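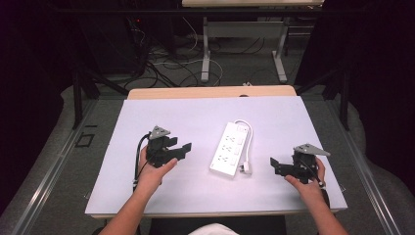
Power strip, two grippers, one table. Mokville workshop.

About Mokville

Mokville is a members' workshop on the second floor of the old Driseck button factory. We have 126 members, 4 laser-cutter time slots a night, and one good broom, which lives behind the front desk and is signed out like everything else.

The place was started by Vilja Heiskanen, who wanted somewhere to keep a lathe her landlord had opinions about. She put up a flyer, and enough people with similar landlords answered it to cover the rent. The lathe is called Veno. It is older than most of us and still the most popular thing in the building.

Membership is $70 a month and gets you a key, a shelf, and a say at the monthly meeting. The shelf is smaller than you are hoping. Meetings run up to two hours – bring a snack, and please don't reopen the matter of the wall color.

We teach soldering, sewing, basic woodworking and a bike repair class that is mostly about chains. New members do the safety tour before touching anything with a blade. Ahuja leads it and has heard the joke you're about to make.

Visitors are welcome at open house, every December and whenever the door is propped open. The bell works if you lean on it. Parking is behind the building, next to the sign that says there isn't any.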